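4.3 Comparing two grippers on the cloth task

Carry out this comparison after the Arnow and Larnska grippers have both been calibrated. The operator first performs the task by hand to provide the reference recording.

1. Spread the towel flat on the folding table, in front of the tissue holders.
2. Sit facing the long edge and start the head camera.
3. Take one front corner in each hand and raise the edge slightly. 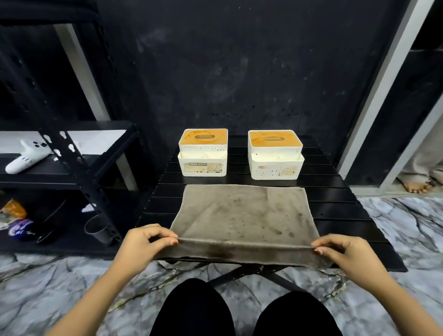
Figure 4. Reference grip: both front corners held, towel in front of the tissue holders.

4. Fit the first gripper and repeat the task 15 times.
5. Change grippers -- power off first -- and repeat step 4.

Note: Set the jaw angle to 90 degrees before each series.

CAUTION: Keep fingers clear of the jaws for five seconds after power-off.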